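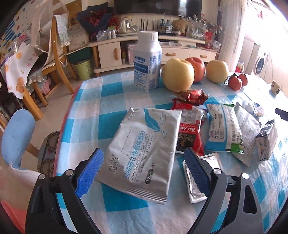

Tsung-han Lo asked on the way out of the Cledadville open day why the handheld tool has no arm behind it, and whether recordings made that way are of any use to a machine that does. The question decides how the rest of the visit should be read, so these notes start there.

1. The tool
The handheld unit carries the same two-jaw head as the Jirska arm in the second bay. Jaw opening, pad shape and camera position are matched. The operator supplies the motion. What is recorded is the path of the jaws and the view over them, and a joint path for the arm is worked out later. Paths the arm cannot reach are thrown out at that stage.

2. The table task
Clutter is the point of this task. A foil packet, a slanted pouch of cleaning wipes, snack wrappers, a capped bottle and apples share one round table, and each asks for a different grasp:
– Flat foil packets: approach low, close on an edge. Reflections upset the depth estimate.
– Soft pouches: grip at a sealed end. The middle folds.
– Bottle: close below the cap, jaws level.
– Apples: center the pads before closing. An off-center grip rolls the fruit.
A checkered cloth helps camera tracking, but repeated squares can be matched one square off. Check for sudden jumps in the path.

3. Figures given at the demonstration
Recordings kept for the table task: 735
Recordings kept, all household tasks: 1,935
Operators per shift: 2
Longest recording allowed: 40 seconds

4. Before the next session
Read the Chrysikopoulos handout on time alignment – sections on camera delay only. Tanveer Farooqui will take questions on rejected paths at the Brotadville lab in April. Bring one case where a hand can make the grasp and the arm cannot, with a sketch of the approach angle.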